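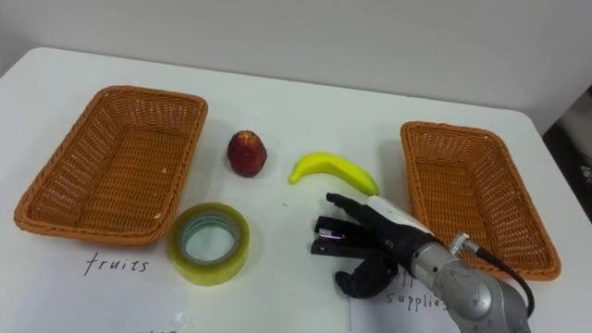 2 min read

Piltville > Gallery > Sorting Table

Baskets, Fruit and a Roll of Tape
24/03/2022 - by Solange Cloutier

I have been fond of our sorting table ever since January, and several of you have been kind enough to tell me over a cup of tea that you are too. The game is the same one Lamai Ratanaporn brought over from Tramodstead, and it needs very little: a clear white table, two baskets, and a handful of things that either belong together or don't.

Two woven baskets, one to the left and one to the right, both still empty. I love that orange-brown color and the thick braided rims - they make even a plain table feel a bit like a market stall.

Between them, the small red fruit and the yellow banana. Food goes with food, and most people settle that one before they have even pulled up a chair.

The roll of clear packing tape is the one that gets everybody talking. It sits by the left basket, on the edge of one of the two handwritten paper labels. Ruby-Lee Pirihi likes to write her labels fresh every time, and I have come around to her way of thinking, though I still keep my old ones in a drawer at home.

Last updated by Severyn Demchenko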